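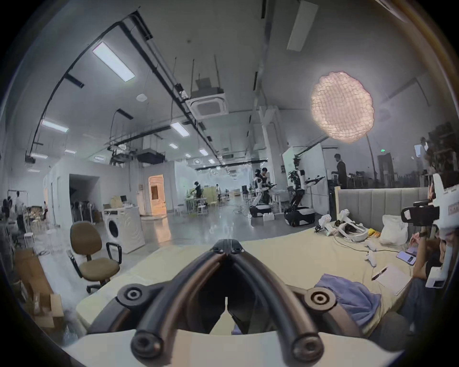 # 短租与长住公寓:床品和客房常见问题

本页收录住客问得最多的问题,适用于 Metdale 公寓的全部房型。个别房型有差别的地方,会在回答里写明。没有找到答案的,可以发邮件给前台,或在入住期间拨房间电话的 0 号键。

## 入住之前

**床有多大?**

标准间是一张 1.5 米宽的床,长 2 米。大床间和转角间是 1.8 米宽。双床间是两张 1.2 米的床,中间有床头柜,可以移开并床,需要提前一天告诉我们。并床之后中缝会垫一条连接垫,仍然能感觉到一点高低差,睡眠浅的住客建议直接订大床间。

**床垫是软的还是硬的?**

中等偏硬。每张床另备一张薄软垫,放在衣柜最上层的收纳袋里,需要的话自己铺上即可。不会铺或者够不着,可以叫客房部来铺,不收费。

402 房的床垫比其他房间硬一档,订房页面上有标注。不少腰不好的住客指定要这一间,旺季请早订。

**可以自己带床单和枕头吗?**

可以。请在订单备注里写“自带床品”,我们会把原来的床单收走,只留床垫保护罩。保护罩请不要拆,拆下后弄脏床垫要按清洗费处理。

自带的床品不要和公寓的床品放在同一个洗衣袋里。以前出现过住客的枕套被一起送到洗衣厂的情况,找回来要等好几天,有时找不回来。

**对羽绒过敏怎么办?**

所有房间默认使用化纤被芯。羽绒被只在住客提出后才送到房间。枕头有三种:化纤、荞麦和乳胶,订房时可以选,不选就是两个化纤枕。荞麦枕数量少,不能保证每次都有。

## 床单更换与清洗

**多久换一次床单?**

住宿不满七晚的,中途不换,退房后统一更换。七晚以上每周换一次,毛巾每三天换一次。想多换一次,每套收 17 元,毛巾不另收费。

月租住客的更换日由楼层固定,入住时前台会把日期写在房卡套上。那天上午请把床上的个人物品收好。床上放着衣服、书、电脑的,服务员不会动,也就不会换床单,只在门上留一张便条。看到便条后打电话另约时间就可以。

**我不希望有人进房间,能自己换吗?**

能。每层电梯旁的布草柜里有叠好的干净床单,按床的尺寸分格放,1.5 米的在上,1.8 米的在下。换下来的放进柜子旁边的布袋。柜门密码和大门密码相同。

**房间里的洗衣机能洗公寓的床单吗?**

可以洗床单和枕套,请不要洗被芯。洗衣机容量不大,一次放一张床单比较合适,塞满了甩不干。水温请选 40 度,不要用漂白剂。烘干机在地下一层,每次 45 分钟,早上七点到晚上十点开放。

**床单上沾了墨水或咖啡,要赔偿吗?**

大部分能洗掉的都不收费。圆珠笔和钢笔墨水请尽早告诉我们,当天处理比隔几天处理容易得多。自己不要用热水搓,墨水遇热更难去掉。咖啡和茶用冷水冲一下,放着等我们来收。

洗不掉的按床单成本收费,1.5 米床单每张 80 元,1.8 米的每张 163 元。两者价格差得多,是大床用的面料不同。枕套不收。染发剂和指甲油基本洗不掉,请在卫生间使用。

**为什么床单摸起来有点硬?**

新床单前几次洗涤后会偏硬,洗多了会变软。我们不用柔顺剂,有住客反映过柔顺剂的气味太重。想要旧一点、软一点的床单,可以跟客房部说。

**床单为什么不是纯白的?**

去年十月起,公寓陆续把部分白床单换成了浅色。白床单洗久了发灰,要靠漂白维持,而漂白对面料的损伤很大。两种颜色的面料和洗涤流程一样。坚持要白色的住客请提前说明,库存里还有一批。

## 房间里的东西

**有书桌吗?**

标准间是一张窄桌,靠窗,宽 90 厘米。大床间和转角间的桌子宽 120 厘米。习惯坐在床上看书写字的住客,可以向前台借床上小桌,折叠式的,押金 50 元,退房时退还。

**台灯太暗,能换吗?**

能。前台有亮一些的灯泡,拿旧灯泡来换。床头灯是固定在墙上的,不能换位置,可以另借一盏夹灯。

**空调的温度怎么调?**

墙上的 Ditik 面板,按中间的圆键开机,上下键调温度。面板显示 E 开头的代码时,先关机等五分钟再开。仍然显示的,请报修,不要自己拆面板。

暖气从十一月供到三月,由整栋楼统一控制,房间里只能关小,不能调高。觉得冷可以加一床被子,衣柜下层抽屉里有。

**有多余的毯子吗?**

每个房间有一条薄毯,在衣柜里。再要的话找前台,不收费。

## 退房

**退房前要把床单拆下来吗?**

不用。拆下来也没关系,请不要和湿毛巾堆在一起,湿毛巾放在浴缸里。

**落下东西怎么找回?**

服务员在收床品时会先抖开检查,床单和被子里找到的东西最多,常见的是充电线、袜子、笔、眼镜和小本子。所有物品登记后保存三个月,贵重物品和证件锁在前台保险柜。

请在邮件里写明房号、退房日期和物品的样子。邮寄由住客付运费,国内一般三到五天到。食品、开封的化妆品和牙刷不保存。

笔记本和文件我们不翻看内容,只按外观登记。有住客问能不能拍下某一页发过去,可以,请在邮件里写清楚要哪一页,并附上订单号。

**可以晚退房吗?**

正常退房时间是中午十二点。当天没有后续预订的,可以延到下午两点,不收费,早上九点以后打电话问前台。再晚按半天房费计算。

**发票怎么开?**

在前台登记抬头和税号,电子发票当天发到邮箱。床品赔偿和加换床单的费用可以合并在房费里开,也可以分开。

## 其他

**床品是哪家的,能买吗?**

被芯和枕头由 Boström 供应,床单由 Tidiseo 供应。我们不零售,但前台有一份型号清单,可以拍照。

**对客房服务不满意找谁?**

客房部主管 Cyrill Steiner,工作时间为早上八点到下午五点,中文和英文都可以。其他时间由值班前台记录,第二天上午回复。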